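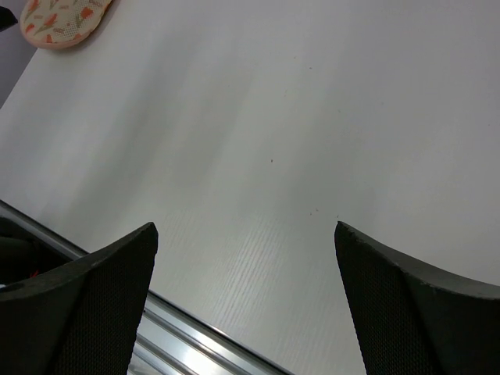

It was the tables I wanted to ask about first, and the owner of Turumer, a small furniture workshop, was only too glad to start there. "Everyone runs a hand over them," she laughs, pulling out a chair for me. "I still do it myself, every morning!" The tops are pale, somewhere between white and grey, and smooth, and when the light is right a faint wood grain shows in fine streaks running close together. She chose the laminate after looking through some 300 samples from Van Wijk, and she can still talk about the runners-up with real affection (there was a green one she nearly took home for her own kitchen).

Why so light? "You see the work better. Put a dark screw on a dark bench and it's gone." She noticed this at Cistar, where she trained and where every bench was brown. "I spent half my time with my nose on the wood, looking for things I'd just put down."

The first order came from a library in Jundomham, which wanted 10 tables by August. They were delivered with a week to spare, and she went back to sit at one and read a whole novel. "Best afternoon of the year," she says.

She is wonderful on cleaning, too. Warm water, a drop of washing-up liquid, a soft cloth. "People want me to sell them a spray. I haven't got a spray!" Next she wants to try a round top, and the drawing is already taped up beside the kettle.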